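Como tirar amarelado de peça branca fosca sem estragar o acabamento?

Casa e Arrumação > Limpeza > Plásticos e afins

Publicado por Bukola Afolabi em março
3154 visualizações

Boa tarde a todos. Herdei da minha tia um conjunto de peças brancas da Nisturden, daquelas arredondadas, de superfície lisa e sem brilho, com um ressalto em curva na frente que não serve para nada a não ser juntar pó. Passaram não sei quantos anos em cima do armário da cozinha dela, logo acima do fogão, e a minha tia fritava tudo, inclusive coisas que não se fritam.

O branco já não é bem branco. De um lado puxa para o creme, do outro fica num bege que a loja hoje venderia como "areia" e cobraria mais caro. Já passei pano com detergente neutro e saiu uma parte da gordura, mas a cor ficou. Uma vizinha recomendou lixívia, outra recomendou pasta de dentes, e o meu marido recomendou deitar fora.

Queria saber se há salvação e, se houver, como limpar junto ao ressalto sem riscar. Não sei o material ao certo. Por baixo diz só Nisturden e um número, 666, o que não me tranquiliza.

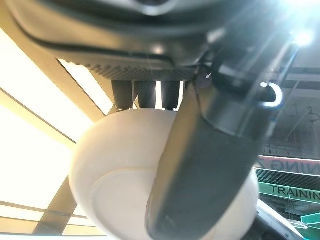
Acrescento que não quero ficar com a peça brilhante. A graça dela é ser fosca, e já estraguei uma saladeira com um creme de polir da Vesto que prometia "renovar" e renovou demais. Agora parece um capacete.

Obrigada desde já.

Konrad Danzer
14 pessoas acharam útil

Esqueça a lixívia. Em plástico antigo pode piorar o amarelo, e a senhora fica com a mesma peça, só que a cheirar a piscina. A pasta de dentes é um abrasivo com sabor a menta: come o fosco nos pontos onde se esfrega mais e deixa manchas lustrosas.

O que eu faço é isto. Água morna, detergente da loiça e uma colher de bicarbonato bem dissolvida, sem grãos. Molho um pano de algodão, deito-o por cima da peça e vou fazer outra coisa durante roughly meia hora (desculpe, aproximadamente, trabalho o dia todo em inglês). Depois limpo com o mesmo pano, sem carregar. Para a curva, escova de dentes macia, velha, sempre ao longo do ressalto e nunca atravessada. Enxaguar e secar logo.

Se depois de duas rodadas a cor continuar igual, então já não é gordura, é o próprio material que envelheceu. Aí há quem use água oxigenada e sol. Resulta às vezes, e às vezes sai às manchas. Eu experimentava primeiro por baixo, ao pé do tal 666.

Se for cerâmica, a conversa muda e pode ser bem menos cuidadosa. Bata com a unha: o som diz logo.

zeca_42
2 pessoas acharam útil

esponja mágica e já está. usei numa caixa da Stokar e ficou nova. um bocado mais brilhante de um lado mas virei para a parede

Konrad Danzer, em comentário

O "bocado mais brilhante" é exatamente o que ela pediu para evitar.

zeca_42, em comentário

por isso é que disse para virar para a parede

Lurdes do Rés-do-Chão
5 pessoas acharam útil

Tive umas da Kälin com o mesmo feitio e o mesmo problema. Pintei-as de verde. Ficaram horrorosas, mas de um verde muito uniforme.

Bukola Afolabi, em comentário

Atualização: fiz o método do pano duas vezes. O lado bege clareou bastante, o creme continua creme. Pela unha, é plástico. Vou ficar assim e dizer que é areia. O meu marido mantém a recomendação dele.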